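The Slow Listening of Wokano

An hour-long piece made from river sounds, spoken lines and one old harmonium does not look like something that finds many listeners. But Skiltwood, the second long work by the duo Wokano, has been travelling from hand to hand since June, and I have met people who play it every evening before they go to sleep.

I wanted to understand why, so I went to the north to hear it in the place where it was made.

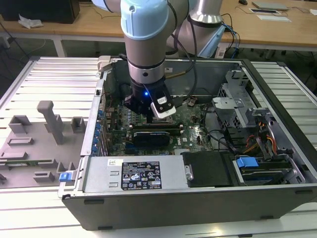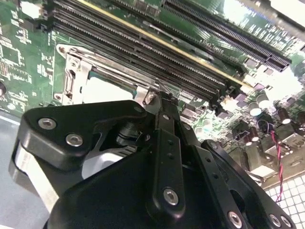

Skiltwood is a valley before it is a record. It has one road, a chapel without a roof, and a river which is too small to have a name on most maps. The two musicians of Wokano rented a house there for one winter and recorded everything inside it or close to it. They had no plan for the music, only a rule: no sound should be cut shorter than it was in life. If a gate took a long time to close, the listener must wait for the gate. On a computer this is an easy rule to break, because a few clicks remove whatever is boring, and behind those clicks there is only a green motherboard with its long black memory slots, which does not care if it holds a minute of music or a minute of rain. The musicians had to care instead of it.

The work is in three parts. The first is called Clenow, after the farm at the upper end of the valley. It begins with footsteps on frozen grass, and for a long time there is nothing else. Then a woman's voice reads a list of field names. She reads it without any drama, like a person who checks that the doors are locked. I must say that on my first hearing I was impatient. On the second I began to wait for certain names, and when the harmonium entered under them, very low, I had to stop what I was doing in the kitchen and sit down.

The second part is the river. It is the longest and, for me, the most difficult. The microphones were placed at different points between the spring and the bridge, and the sound moves downstream so slowly that you do not notice the change until it has happened. A small stream has become a wide noise. Some listeners have told me that they always fall asleep here and wake up in part three. The duo do not seem to mind this. On the paper inside the sleeve they write that sleeping is also a way to be in a valley.

Part three returns to the voice, now two voices, and here the words are at last a real poem. It speaks about a grandmother who could not swim and lived all her life beside water. The language is plain and there are almost no adjectives. I have read it on paper also, where it looks thin. It needs the breath between the lines, and the harmonium, which has one key that sticks and gives a little knock each time it is released. Another producer would have cleaned that knock away. By the end it is the sound that I like the best in the whole work.

I listened to all of this in the chapel, where Wokano gave the piece one evening in the open air. There were 100 chairs, and people also stood along the walls with blankets. The loudspeakers were put outside, behind the stones, so that the recorded river and the real river came from nearly the same direction. It was cold. A dog walked in during the list of field names and lay down near the front, and when it left again its steps were a part of the performance.

The record is published by Kombo, a very small label which until now has made mostly cassettes. The first pressing was 600 copies and it was gone before the summer ended. A second one has followed, and some 3,000 people have now bought the work in one form or another, if the downloads are included. For a big company this is nothing. For Kombo it has meant that the label can rent a proper room for its boxes.

It is not a perfect work. The middle of the river could be heard with less patience if there was one more voice in it, and the last minute, with bells, is sweeter than it needs to be – I would prefer to end on the knock of the harmonium. I also think that the rule about cutting was perhaps not followed everywhere, because there is a bird in part one which sings the same phrase two times in exactly the same way. Birds do this, I am told, but I have listened to it many times and I am still suspicious.

Wokano will play Skiltwood again this winter, indoors, in a few small halls. The dates are not fixed yet. Bring a cushion, and if the programme offers you a seat near the wall, take it, for the low notes of the harmonium are much stronger there.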